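Setting out a snack table in the office, what goes on what?
Home Help Board > Kitchen & Table > Serving

Posted by Yamuna Palaniappan
Wednesday, January 23, 2019

Hi all, quick one, I have to sort this before Friday. We do a coffee and snack table at work once a month and it's my turn. I have a black rectangular tray with a raised rim, a dark gray bowl, a small pale orange cup, a white oval board and a plain round white plate. No budget for more, and I don't want to haul my own stuff in on the bus again.

What I can't work out is what goes on what. Last time (September, not me) everything got piled on one plate and the crackers were soft by eleven. People also leave coffee cups on the board and then it has rings. There's cheese, crackers, grapes, some sort of nut mix, and a dip my coworker makes which is good but runny.

Table is light wood and I'd like not to wreck it. Tried the tray in the middle with the bowl on the left of it, the orange cup by the back corner and the board off to the right. Looks kind of random to me? 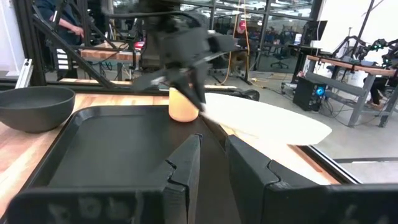
Niall Kerr
Member, 387 posts

Doesn't look random to me. I'd leave the layout pretty much alone.

Tray - crackers. Only crackers. The rim keeps them from sliding off when people grab. Line them up in rows on the slant if you want it to look like you tried.

Bowl - grapes. Wash them the night before and let them dry on a towel, wet grapes make a puddle in the bottom and the last ones are gross. Cut the bunch into little bunches with scissors, otherwise people stand there tugging and half of them end up on the floor.

Oval board - cheese. You need space around cheese for the knife. One knife per cheese, please. Take it out of the fridge maybe 45 min before.

Little cup - toothpicks, or teaspoons if they fit. I would NOT put dip in it. Runny dip in a small cup means drips all the way to the cracker.

Coffee cups go on a diffrent table. Seriously, that's your ring problem solved. We had a sign for it and the sign did nothing, moving the coffee did.

Bogdan Zieliński
Member, 153 posts

Agree on coffee. Disagree on the tray.

Black tray shows every crumb. After ten minutes of crackers it looks like someone swept the floor into it. I'd put the nuts and grapes there, side by side, and crackers in the bowl standing up. Yes they break a little. Who cares.

Also put a cloth under the whole thing if you're worried about the wood. Old sheet folded over is fine. Iron it or don't.

Mareike Lammers
Moderator, 1000+ posts

Moving this from General. Few things from doing lunches for a community hall kitchen in Dostport for years, sorry if it's a bit all over the place, typing between deliveries.

Use the round white plate for the dip. Not the dip straight on it - put the dip in whatever tub it came in and stand the tub in the well of the plate. The well is wide and shallow so you get room for drips all the way around, plus the rim to stop them. Then a ring of crackers can go on the rim side if there's space, but only a few at a time, top up from the box. That's how you fix soft crackers btw. They go soft from sitting next to wet food. Keep the box closed under the table.
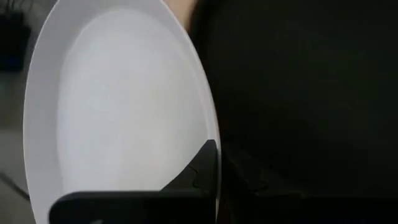
Photo: Yamuna Palaniappan / Home Help Board member uploads

White is good for dip anyway, you can see when it needs a wipe. On a plain plate even a beige dip looks OK if you put paprika on top or some chives.

Nuts: keep them by themselves and put a label on. Folded card, "contains nuts", big letters. And a spoon, so hands aren't in it all morning. Don't put them beside the grapes like Bogdan says, they pick up the damp and anyone with an allergy then can't have the grapes either.

Crumbs on the black tray - line it with plain baking paper, cut a bit smaller than the flat part. When it's messy, lift the paper out, new one in. Takes no time.

For the rings, if the board has them already try baking soda and a little water, soft cloth, go easy. Depends what it's made of so test a corner on the underside first.

How many people is it? For 20 or so your stuff is plenty. If it's 200 you need a second table and we should talk agian.

Yamuna Palaniappan

It's 20ish, thank god. Going with Niall's layout, Mareike's dip plate and the baking paper. Nuts get their own bowl, will borrow one from the third floor. Thanks everyone, gotta run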